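How to Run an Open-Day Demo With a Robot Arm

4 min read

These notes come from the Tarkance open day at Pandthorpe in November, where we had 132 visitors. They apply to most small tabletop setups.

1. Choose one short job. Moving a mug or opening a drawer is enough. People want to follow it from start to finish.

2. Check the reach with the arm powered and the gripper open, and look over the cables before you let anyone in.
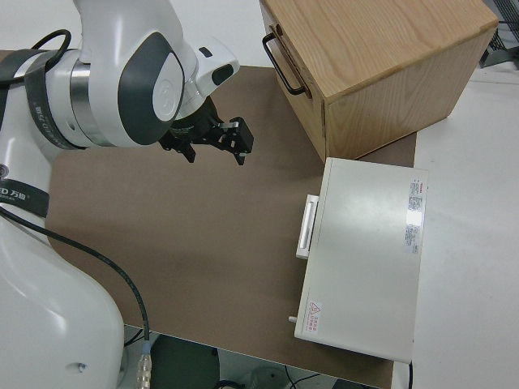
Higinio Cárdenas would add a step before that one: run the arm at low speed for a full cycle and keep a hand on the stop button. He had a wrist joint drift on him at Modton and only caught it that way.

3. Mark a line on the floor 200 cm from the table. Visitors stay behind it whenever the arms are live.

4. Use kitchen things people know. A mug tree, a basket of corn and a few plates need very little explaining.

5. Save each object's start position, then put everything back between groups. 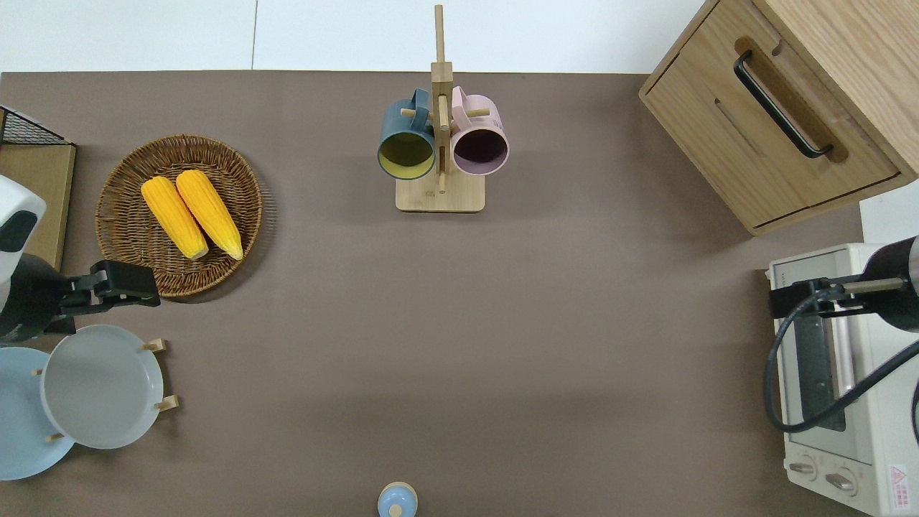 How long should each demo last?
Plan on 300 seconds of movement, then take questions with the arms paused.

6. Power down in the same order every time and write down any faults. Our log sheet is free to copy until 31st December.

We use cookies to remember your settings. Sign up for the Sandhu newsletter to get new guides by email.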